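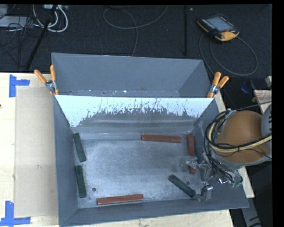 Bin picking, part two: getting a grasp policy to deal with the walls

October 2026
Posted by the Wirkano bench notes

Part one ended with a gripper that could lift a block off an open tabletop 30 times in a row, and with us feeling pretty clever. Then we put the blocks in a metal bin and stopped feeling clever. Walls are where grasp planners go to have a bad time. This part covers how we train a policy to pick elongated blocks out of a bin when several of them have settled against the sides, and it assumes you've already done the hand-eye calibration. If you haven't, go back and do it. I'll wait, and so will your collision log.

What you need

A six-axis arm with a parallel gripper, a fixed camera looking into the bin, a sheet-metal bin, and blocks in two colours. We use three red and three green. Your bin should have a divider or some other way of shrinking the working area. Ours goes across the bin and is held at the ends with orange-handled spring clamps, a fixturing technology I can recommend to anyone with a hardware store nearby.

Set up the bin

Put the bin on the table within easy reach of the arm and tape the corners of its parking spot. You will bump it. You'll bump it on day one, reaching over for a block, and if you haven't marked the spot you'll spend the afternoon wondering why every grasp lands short.

Clamp the divider and push on it. If it shifts, clamp it again. Keep all the blocks in the front compartment and leave the rear one empty; we use it later as the drop zone.

Bare metal is an awful background. It's grey and smudgy, and it reflects whatever it likes. We thought about lining the floor with matte black felt, and a colleague at the Gorkholm lab did exactly that and got lovely segmentation masks. Their policy then fell over the first time it saw an unlined bin. Leave the metal bare and let the network suffer early.

Collect the grasps

1. Tip the blocks in. Don't arrange them. If you arrange them you will arrange them nicely, and the policy will learn that the world is nice.

2. Sample grasp candidates from the depth image. We take 600 per scene and throw out any where the gripper body would intersect a wall at the final pose. Check the approach path too, which our first version did not, at the cost of one fingertip.

3. Execute the top candidate at reduced speed. Log the image, the pose, the finger width at closure and the wrist force on the way down.

4. Label the result automatically. Finger width above the empty-close value after the lift counts as a success. Anything else is a failure, including the ones where the block was definitely held for a moment and you feel it deserved partial credit.

5. Drop the block in the rear compartment. When the front is empty, tip everything back and start again.

We stopped at 900 executed grasps. In May we tried to get by on 339, and the policy developed a touching faith in the middle of the bin and ignored everything else.

Fix the wall problem

A block lying parallel to a wall and close to it is the hard case. A normal grasp across its width wants one finger in a gap that is too thin for a finger. You have two reasonable options.

The first is to grasp across the short ends, if your gripper opens far enough. Check the stroke before getting attached to this idea.

The second is the nudge. Close the fingers, bring them down beside one end of the block, and drag that end away from the wall. Then take a new image and plan again. We treat the nudge as a second action type with its own score, so the network picks between grasp and nudge at every step. Give the nudge a small penalty. Without one, our policy found pushing blocks around so rewarding that it more or less retired from picking.

The Ultberg planner handles wall clearance as a fixed margin. We started with that and dropped it, as a fixed margin big enough to be safe also rules out most of the grasps you want. A force threshold on descent did better: if the wrist sees contact early, stop, retract, and log it as a failure.

Train it

Fine-tune from the tabletop weights from part one. Freeze the first layers of the encoder, train the two action heads, and flip the images left to right only if you also flip the arm's reach limits. We forgot. The policy spent an evening proposing elegant grasps from inside its own elbow.

Balance each batch so that half the samples come from blocks near a wall. Randomise brightness heavily on account of the metal. Hue jitter should stay small if you want to pick by colour afterwards; turn it up too far and dark green starts getting called all sorts of things.

Check it before you believe it

Hold out whole scenes, not single grasps. Two grasps from the same tip-out look so alike that splitting them across train and test is just marking your own homework.

Score wall blocks separately from open-floor blocks. The combined number will flatter you. Look through the failures by hand as well, particularly any where the planner has gone for a bright patch of floor with no block on it. We had a run of those and traced them to holes in the depth image that the Frandsen filter was cheerfully filling in. Turning off hole filling sorted it, and made the point clouds uglier.

Keep the teach pendant where you can get at it during all of this. The floor is traditional, though a hook is cheaper than a new pendant.

Part three covers picking by colour on request.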